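Home News Workshop Interviews Jobs Contact

The pads that let go

14 shares 3 comments

Purificación Bustamante runs the hand-held gripper work at Brikcombe, where people pick things up and put them down all day so that robot arms can later be trained on the recordings. In August she lost most of a month's work to a strip of pad material.

"The first report was that the arm was dropping things," she says. "So we looked at the arm. That was our mistake, and it cost us weeks."

The arm had been trained on 740 recorded runs. It was asked to lift small clear boxes and set them on a shelf, a job it had done well enough in the spring. Now it closed on a box, lifted it, and let it slide at one corner. Sometimes it put the box down tilted. Once it dropped one from shelf height, and the box split on the floor next to a trainee's foot. No one was hurt. Bustamante stopped the arm that afternoon and kept it stopped.

Her team changed the grip force, then the closing speed, then went back to the old software. Nothing helped. It was Sewwandi Pathirana, the technician who looks after the hand tools, who asked to see the grippers the people had been using.

"I wasn't being clever," Pathirana says. "I'd been away, and I wanted to know what had been changed on my tools."

Nothing had been changed on them, and there lay the trouble. The fingers are molded plastic with a flat pad on the inner side. The pads were from Morkwood and had been glued on in one batch. By her count they had been through more than three times the closings she would have allowed. The edges had started to lift.
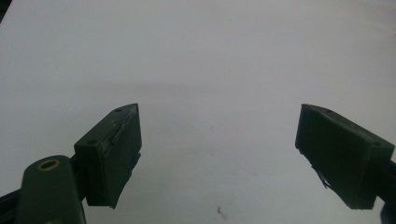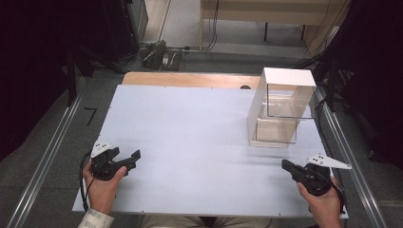 Two hand-held grippers in use at the table, and a closer view of one pair of fingers.

A lifted edge does two things, according to Pathirana. It takes away some of the contact, so a smooth box can turn between the fingers. It also leaves loose material where it can catch.

"A person feels that right away," she says. "You squeeze a bit harder, you come in at another angle. You don't even think about it. All of that goes into the recording."

The arm had fresh pads. It was copying the habits of people who were making up for worn ones, and it came in at an angle that made no sense for a good pad. Bustamante had the runs sorted by tool and by week. Of the 740, the team threw out 200 as useless and marked another 67 to be watched again by eye.

Why had none of the operators said anything? Bustamante had put that to them herself.

"They said the boxes were slippery. They thought it was the boxes. One of them had written it on the sheet, 'boxes slippery,' and I had read that sheet and signed it."

The sheet now has a line for pads, left and right, filled in before the first run and again after lunch. Any lifting at all and the tool comes off the table. Pathirana has moved to a screw-on pad from Trummer for one pair of fingers and is still gluing the others until she knows how the new ones wear. She doesn't love them so far. They are stiffer, and two operators have complained about sore thumbs by the end of a shift.

The dropped box led to a separate set of changes. There is a marked line around the arm, and trainees stay behind it while it is powered. The shelf has been lowered. Bustamante also sent a two-page note to the sister shop at Gevthorpe, which uses pads from the same batch. They checked their tools and found lifted edges on almost all of them.

"They hadn't had a drop yet," she says. "They'd had complaints about slippery boxes."

The arm was started again once the replacement runs were in. Pathirana keeps the old pads in a jar on her bench, and new operators are handed one to feel before they are given a gripper.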